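Payout rounding notebook, September, started 7:40 a.m.

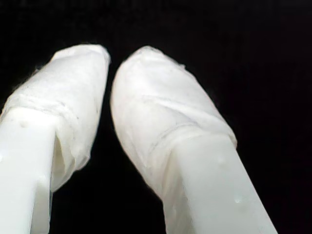
Two white gripper fingers against black.

Picking up from last night's page. Question is still the same one: why does the amount we quote a sender not always match the amount Belkadi pays out at the other end? The gaps are tiny, a cent or two most of the time, but they make reconciliation a pain and they make the quote screen a little bit untrue, which bugs me more than the money does.

Pulled a fresh batch of closed transfers out of Tonder before coffee. 1,016 of them after I threw out cancellations and the ones where the sender changed the amount partway. Ran the quote code on each one again with the inputs we stored at the time, then compared to the payout line in the Belkadi file.

First pass: 686 match to the cent. I was expecting way worse! But the misses are not spread out evenly, and that's the fun part. Sorted by size of gap and almost all of the small ones lean the same way, with our quote higher than the payout. If it were noise it should lean both ways.

Running on the old Asus under the window. It's slow, the whole batch takes long enough to go refill a cup, but it has the clean copy of the rate history and I don't want to move that again until we know what's going on.

8:55. Printed ten of the misses and worked them by hand with a pencil. Highly recommend this, I would have stared at code until lunch. What we do: convert the full send amount, convert the fee, subtract, round once at the end. What their file suggests they do: take the fee off in the sender's currency first, round that down to the cent, and only then convert. So they round twice, and the first one is always down. On a small transfer into a currency with lots of units per dollar, that lost fraction of a cent gets blown up by the rate and you can see it plain as day in the payout.

Vaughan came by and I walked him through three of the pencil ones. He asked whether the fee itself is rounded before it comes off or after. Good question and I had no answer. Tried both on the ten. Rounding the fee first gets eight of them, taking it off unrounded and then dropping to the cent gets all ten. So, the second one.

9:30. Wrote it up as a separate function so the old path is untouched. Called it payout_two_step for now, better name welcome. Things to remember about it:

Fee is kept at full precision until it comes off.
Net send amount is dropped to the cent, always down, never to nearest.
Convert, then round to nearest in the payout currency.
Currencies with no minor unit go to the whole number. I got this wrong on the first try and had people receiving fractions of a yen.

10:10. Second pass, same batch: 900 match. Very happy with that! One small change in the order of two steps. The lean is gone too, what's left goes high and low in a pretty even mix, so I think the rounding part of the story is done and the other 116 are some different animal.

Spent the rest of the morning on those 116. Tried sorting by corridor (nothing), by weekday (nothing), by card or bank funded (a bit, but I think that's just because card ones are bigger on average in this batch). Then sorted by the gap between quote time and the time the sender hit confirm, and there it was. Nearly all of the leftovers have a confirm that came late in the quote window.

The quote is supposed to hold its rate for the whole window. Tonder refreshes its rate snapshot every 5 minutes. If the refresh lands between quote and confirm, I think the snapshot id on the transfer gets overwritten with the newer one, so when I replay it I'm using a rate the sender never saw. That would mean the replay is wrong for these and the original quote may have been fine. Or the id is right and the sender really did get moved to a new rate without being told, and that would be a lot worse. The two cases look the same in the data I have.

Asked Vaughan Hoani if the Tallska logs still exist for that stretch, since Tallska sat in front of the quote service back then and wrote down the rate it sent to the screen. He thinks yes, on the archive drive, compressed, in a format he describes as "creative." He'll dig them out this afternoon.

1:20 p.m. While waiting: made a tiny test set of nasty amounts. Smallest allowed send, largest allowed send, a fee that is exactly half a cent, a promo with no fee, a rate with a long tail, and a rate below one. Two-step and old path agree on the no-fee one, as they should. On the half cent fee they disagree by design and I added a note in the test saying so, or somebody (me) will "fix" it in a month.

Also found that our receipt PDF does its own conversion. Its own! It doesn't read the stored payout amount, it multiplies again from the displayed rate, and the displayed rate is already shortened to four decimals. So there's a third version of the number out there. Haven't touched it. It needs to read the stored value and do no math at all.

2:45. Tallska logs are here, and creative is right, the timestamps are in seconds but the columns shift over whenever the currency code is missing. Parser half written. Got through one file out of the pile and checked four of the late confirms in it by eye. In all four, the rate sent to the screen is the older one and the Belkadi payout agrees with that older rate. So for these four the sender got what they were shown and it's our stored id that is off. Really good news if it holds for the rest, but four is four.

For tomorrow:
Finish the parser, run it over the whole pile.
Join on transfer reference and replay the 116 with the screen rate.
Find the line where the snapshot id gets overwritten. Vaughan suspects the confirm handler, I suspect the retry code. Loser buys lunch.
Open a ticket for the receipt PDF.
Ask our contact at Belkadi to confirm the round-down step in writing, I don't want to rely on my pencil forever.

Batch, test set and the ten worked pages are in the blue folder. Left the Asus on, please don't close the lid.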